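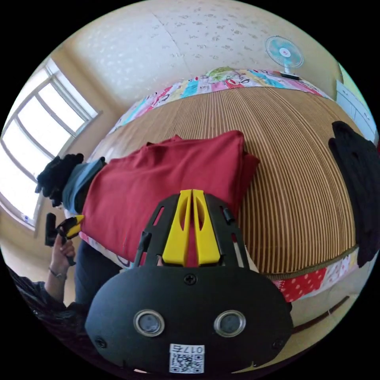 Section 4. Laying the mat and folding garments on it

4.1 Scope

This section covers placing a Pleltell woven bed mat over made-up bedding and using the mat surface for sorting and folding clothes. It applies to all mats in the Retason striped series with a bound edge. Roll storage is covered in Section 5. Stain removal is covered in Section 6.

The instructions assume a bed standing against at least one wall. For beds open on all sides, ignore the references to the wall side.

4.2 Before you start

Have these ready:

One mat, unrolled and rested (see Note 1)
One soft brush or dry cloth
A flat board 13 inches wide, if you want every folded shirt the same width
A lined basket or an open shelf for finished items

Note 1. A mat taken out of a roll keeps its curl. Unroll it face down on a clean floor and leave it for 20 minutes, then turn it over. Do not bend the mat backward across the slats to speed this up.

Note 2. The stripes run in one direction only. On a standard bed the stripes run from the head to the foot. If they run from side to side, the mat has been turned a quarter turn and the binding will not line up with the sides of the mattress.

CAUTION: Check the binding strip for loose threads before each use. A loose thread can catch on buttons and knitwear. Trim it with scissors. Do not pull.

4.3 Placing the mat over a quilt

A mat may be laid directly on a fitted sheet or over a thin quilt. Over a quilt it sits slightly softer and moves more.

1. Pull the quilt flat and push the fullness out toward the edges. Ridges left in the quilt will show through as raised lines.

2. Set the mat down at the head of the bed first. Keep it square to the wall.

3. Lower the rest toward the foot. Two people make this easier on the larger sizes.

4. Let the quilt show past the mat on the sides. A patchwork or printed quilt wider than the mat does not need to be folded under.

5. Run a flat hand from the center to each binding strip. Feel for slats standing proud of the surface. A raised slat usually settles when the mat is pressed and shifted a little toward the head of the bed.

6. Brush or wipe the surface along the stripes. Wiping across them pushes lint down between the slats.

CAUTION: Do not kneel on the mat with the edge unsupported. The outer slats can crack where they pass over the side of the mattress.

Note 3. Mats marked Watska on the corner tag are narrower by one slat group on each side. They are laid the same way, but leave more of the bedding uncovered.

4.4 Room conditions

Fold near a window where possible. Dark red, navy and black fabrics hide creases and lint under a ceiling lamp and show them in daylight.

A fan may be left in the room. If it is running, aim it away from the bed. Thin cotton lifts at the corners in moving air, and a half-folded shirt will have to be done again.

In humid weather, do not stack folded clothes on the mat overnight. Moisture held under the stack can mark both the fabric and the slats. Air the mat afterward as described in 5.2.

4.5 Putting the garment on the mat

1. Empty all pockets and close any zippers. On polo shirts, close the lowest button of the placket and leave the top one open.

2. Turn the garment right side out, including the sleeves.

3. Drop it loosely on one half of the mat. Keep the other half clear for the next item. At this stage the fabric may be bunched at the collar and sleeves, and the hem may hang toward you.

4. Find the collar. Turn the garment until the collar points to the far side of the bed.

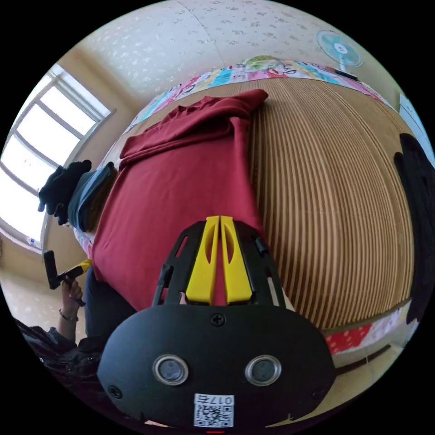
4.6 Opening out and shaking

Do this once for each garment. Knit fabrics keep the creases they had in the laundry basket, and smoothing by hand alone moves a crease from one place to another.

1. Take hold of the garment at one point, with the fabric gathered between the fingers. For light shirts, hold the shoulder seam. For heavier items, gather more of the fabric so that the weight does not pull on one seam.

2. Lift it clear of the mat. Leave room on all sides, and watch the window sill and anything leaning below it. A cuff or a button can knock over small items.

3. Let it hang until it stops swinging.

4. Shake it twice, downward. Do not snap it. Snapping stretches a ribbed collar.

5. Turn the garment and look for flaps of fabric still doubled over on themselves. Free these before you lower it.

Note 4. If the garment is too long to clear the bed when lifted, stand at the foot end and shake it over the floor.

Note 5. A garment that feels cool at the seams may still be damp. Hang it and come back to it later. Folding damp cotton on the mat is the most common cause of the complaints listed in 6.4.

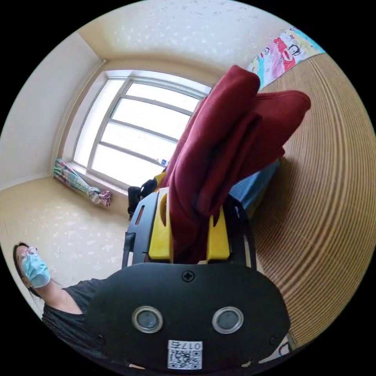 One owner writes that the shaking step can be dropped for heavy knits, and that two slow passes of the hand from collar to hem give the same result with less lint on the mat. We have no objection to this for sweatshirts and thick cotton. For polo shirts and anything with a placket we still advise shaking, as the placket tends to roll under and stays rolled if it is only pressed from above.

The same owner asks whether the binding strip may be used as a straightedge for the hem. It may, provided the mat was laid square in 4.3. Check this against the stripes first.

4.7 Laying flat

1. Lower the garment hem first, then the body, then the collar. If you are working from the foot of the bed, reverse this so that the hem comes down last and nearest to you.

2. Center the body on the mat. Use one stripe as a guide: pick the stripe that meets the middle of the collar and bring the placket over it.

3. Spread the sleeves outward. A sleeve may pass over the edge of the bed at this point. It will be brought back in during folding.

4. Press diagonal folds out toward the nearer side seam. Work from the placket. Do not press toward the center.

5. Check the hem. If it hangs over the front edge of the bed, draw the whole garment up toward the collar until the hem is resting on the mat.

6. Look over any embroidery. Small stitched logos pull the fabric in a ring around them. Flatten this ring with one finger, working around it. 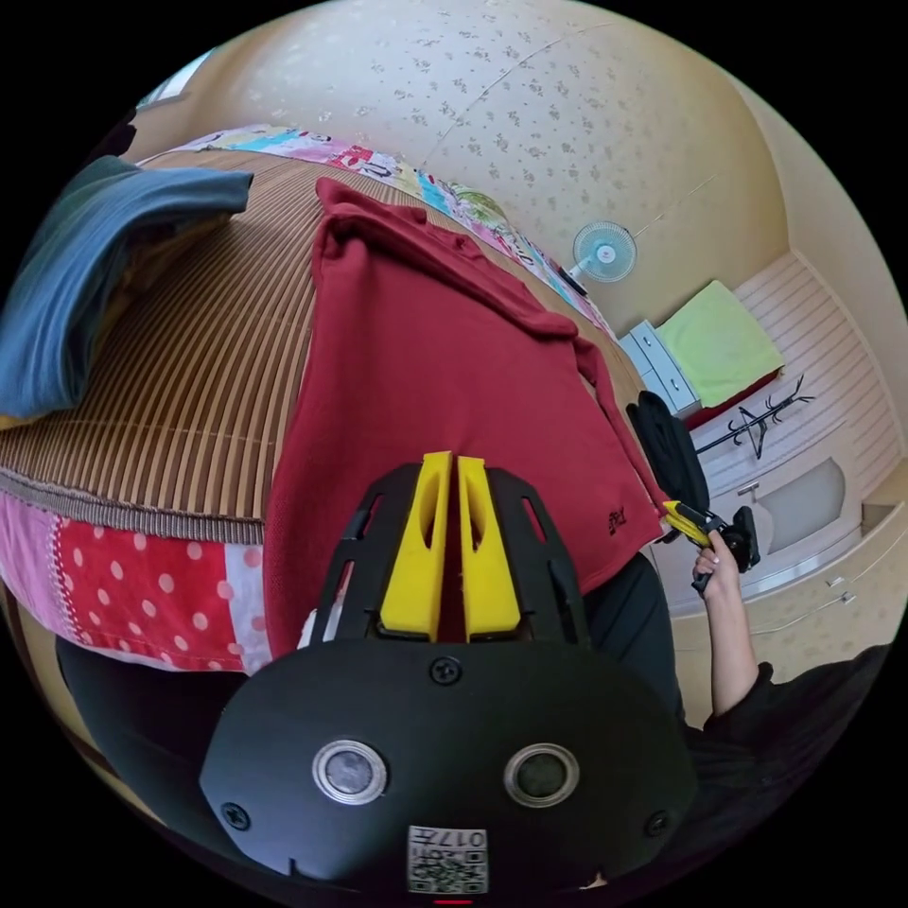 Figure 4-4. Polo shirt laid out on the mat, collar toward the far side, one sleeve over the edge.

CAUTION: Do not iron on the mat. Heat and steam can loosen the weave and discolor the lighter stripes. Use an ironing board, and let the garment cool fully before returning it to the mat.

4.8 Folding a polo shirt

The method below gives a folded width of 13 inches with the board, or close to the width of the shoulders less the sleeves without it. Two people using the same board will get matching stacks.

1. Turn the shirt face down. Keep the collar at the far side.

2. Place the board on the back of the shirt, with its top edge just under the collar.

3. Fold one side over the board. The fold must follow the board edge from shoulder to hem.

4. Bring the sleeve back on itself so that it lies within the folded side.

5. Repeat on the other side.

6. Slide the board out toward the hem.

7. Fold the hem up to meet the base of the collar. For shelves less than 16 inches deep, fold the lower third first and then fold again.

8. Turn the shirt face up. Straighten the collar with both hands at once.

Without a board, line up each side fold with a stripe. Count the same number of stripes out from the placket on both sides.

Note 6. The Gunn folding board, part 249, fits all adult sizes in this method. Any stiff board of the same width will do if its edges are smooth. Cover rough edges with tape.

4.9 Long-sleeved garments

Follow 4.8 with these changes.

In step 4, lay the sleeve straight down along the folded side, cuff toward the hem. If the cuff passes the hem, turn it back up.

In step 5, lay the second sleeve over the first. Offset the cuffs by one hand width to keep the stack level.

In step 7, fold in half only. A third fold in a thick knit will open by itself.

4.10 After use

1. Clear everything from the mat.

2. Brush along the stripes, from head to foot.

3. Check between the slats for pins, tags and buttons.

4. Lift the binding strip on each side and let air in under the mat. If the mat stays on the bed for sleeping, lower it again once the quilt underneath feels dry to the hand.

5. If the mat is not needed again until next season, roll it along the length of the bed and go to Section 5. In most climates this will be in September.

4.11 Common faults

Mat slides on the quilt: The quilt is not flat, or its cover is slippery. Repeat 4.3, step 1. If the mat still slides, place a cotton sheet between the two.

Stripes look bowed from the foot of the bed: The mat was pulled at one corner. Lift it fully and lay it again from the head.

Stripe marks pressed into the fabric: The garment was left on the mat under weight. Shake it and lay it again. Marks in cotton come out with light steam on an ironing board.

Folded shirts lean in the stack: The collars are all at one end. Turn every second shirt the other way around.

Lint returns after brushing: The brush is shedding. Replace it with a dry cloth.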